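Wemico Textured Paper Cup, 9 oz, Sleeve of 100
Posted Sep 8, 2019
Filed under: Disposables, Cold drinks

Price paid: $12 per sleeve
Supplier: Rasden
Intended use: cold and lukewarm drinks
Lid: none supplied, none listed

The Wemico is a single-use paper cup with a dimpled outer surface and a green print low on the side. It was bought for a break counter where drinks are poured from individual plastic bottles. The previous cup was the smooth Stondico, in the same nominal capacity. Both were used on the same counter with the same drinks, mostly bottled green tea and water.

Capacity
The stated 9 oz is measured to the brim. Usable volume is less. A fill that can be carried across a room without spilling stops below the rolled edge, and at that level a standard single-serving bottle does not empty into one cup. Plan on two cups per bottle or leave the remainder in the bottle. There is no fill line inside or outside. The white interior does make the liquid level easy to read from above, even with pale drinks.

Grip
The dimples work. A smooth cup with condensation on it tends to slide when held near the base, and the Wemico slides noticeably less. The texture also puts a little air between the fingers and the wall, so cold drinks are more comfortable to hold. It does not amount to insulation. Coffee straight from the machine was too hot to hold through one cup.

Wall stiffness
Adequate when empty, good when full. The weakest zone is the upper third, just under the rim, where a firm squeeze pushes the opening into an oval and raises the liquid on the narrow sides. Holding the cup by the lower body avoids this. The Stondico is slightly stiffer at the rim and softer at the base.

Stability
The base is recessed and sits flat. Empty cups are light enough to be moved by a draft from the door. When pouring from a ribbed bottle, keep the neck clear of the rim; contact with the threads is enough to push an empty cup over. Once there is liquid in the bottom the problem goes away. Flow from a full bottle is uneven at steep angles as air enters the neck, and the stream jumps. A shallow tilt, with the bottle close to horizontal, gave a steadier stream and less splash on the counter.

Seam and rim
The side seam is straight and glued along its full length. Cups left full of water overnight were soft at the base but had not leaked. The rim roll is even apart from a small step where it crosses the seam. Drink from the opposite side if this bothers you. In the first sleeve, 2 cups had a crushed rim and were discarded. The second sleeve had none.

Separation
Poor. The texture makes nested cups grip each other, and pulling one from the stack often brings the next with it. A Bhuiyan wall dispenser was tried and released doubles often enough that it was taken down. Loose stacks on the counter are easier to manage. The Stondico separates cleanly and remains the better choice for a dispenser.

Taste and odor
A faint paper smell on opening the sleeve. None detected in the cup after the sleeve had been open for a day. No effect on the taste of water.

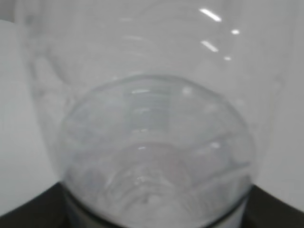
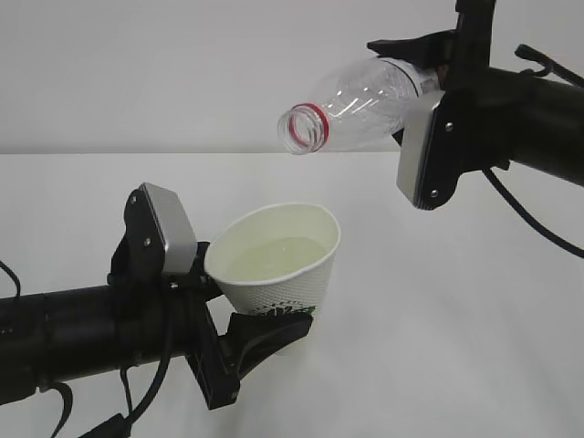 First picture: clear plastic, close up. Second picture: the cup filled most of the way, with the uncapped bottle.

Ratings (out of 5)
Grip: 5
Stiffness: 4
Stability: 3
Separation: 2
Value: 4

Recommended for hand-poured cold drinks. Not recommended for dispensers or hot coffee. A 12 oz version is listed by Rasden but was out of stock in May and has not been tested.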